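Handout 2: Handling rules for soft goods
Module convenor: Vaida Pētersons
Read before the July practical. Reading it during the practical has been tried.

Why there are rules

Rigid parts have the decency to stay the shape they were drawn. Clothing does not, and most of the trouble in the Lill exercises comes from treating a jumper as a badly made box. The rules below began at Romer as a single page. They have grown, as rules do.

Before you start

Check both finger pads for lint and wipe them. Open and close the gripper fully, twice, with nothing in it. Write down the pad type on the log sheet, even if it is the same as last time. "As before" is not a pad type.

Approach

Come in slowly, with the gap open wider than the fold you mean to take. Choose the fold first. Students who choose it on the way down tend to collect the bedsheet too.

Patterned cloth deserves a slower approach, as stripes that bend over a fold are easily taken for an edge.

Grip and release

Close until the cloth stops sliding and no further. Knitwear forgives a light grip and remembers a heavy one. Release at the surface — dropping from a height is quicker, and so is failing the assessment.

Logging

A full set is 72 attempts, of which 20 must be repeats by a different operator. Failed attempts stay in. The old Flunum set had 229 entries and nearly all of them were successes, which told us a good deal about its authors and very little about gripping. 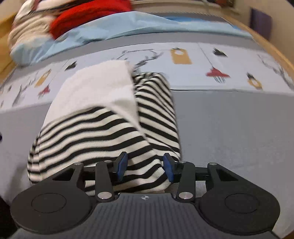
Who decides when an attempt has failed?

The operator does, at the moment of release, and writes it down before touching the cloth again. A second opinion may be added in the notes column but the first entry stands.

Log sheets go in the Poritico folder by 5 pm. Pencil is accepted, grudgingly.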